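Notes on the Helorero Street Police Operation

Residents of Helorero Street have asked me to set down what is known about the police operation carried out there in October. I attended both public briefings and have read the written notice delivered to households. The following account is drawn from those sources.

Officers closed the street at 5:40 a.m. and served a search warrant at one address. Residents of 37 neighboring homes were told to stay indoors. One man was taken into custody without injury, and the road reopened before noon. 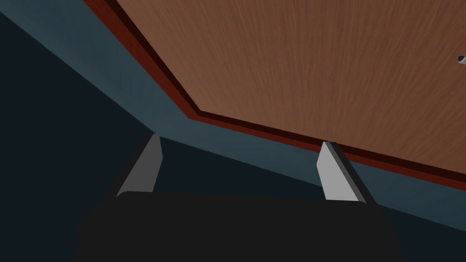
What the Department Has Confirmed

Inspector Kedir Feyisa told the first briefing that the warrant concerned stolen goods held for resale. Officers recovered 9 power generators and a quantity of copper cable. The department values the cable at $2,320. No firearms were found, and no other address on the street is under investigation. 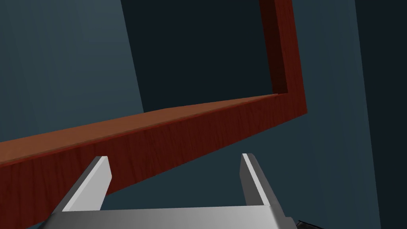
Reddish-brown wooden bars meeting at a corner.

The second briefing dealt mainly with complaints. Several parents objected that the school on Lilero Avenue received no notice of the closure until buses had already left the depot. Inspector Feyisa accepted that the call should have been made earlier and stated that the school office has been added to the contact list for planned operations.

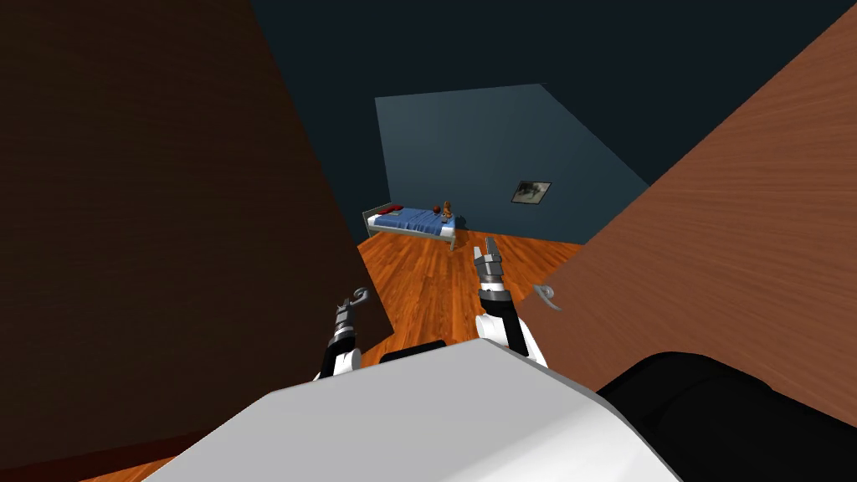 Can a household claim for damage caused during the search?
Claims are accepted at the Lilero Avenue station for damage to fences, gates and vehicles. Amounts under $500 are settled there, and larger claims are sent to the city.

Natnael Assefa, whose side gate was forced, filed his claim the same week and has received a written acknowledgment. He was asked for a repair estimate and proof of address. Other residents should expect the same request. 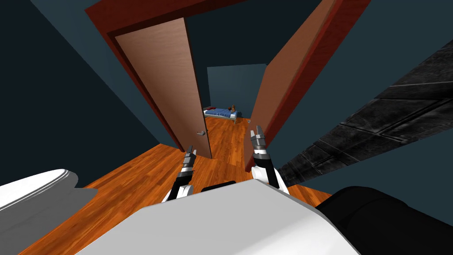 The department has also agreed to publish a short report on the closure, including the times at which each household was contacted. I have requested a copy and will post it on this blog when it arrives. Corrections to the account given above may be left in the comments.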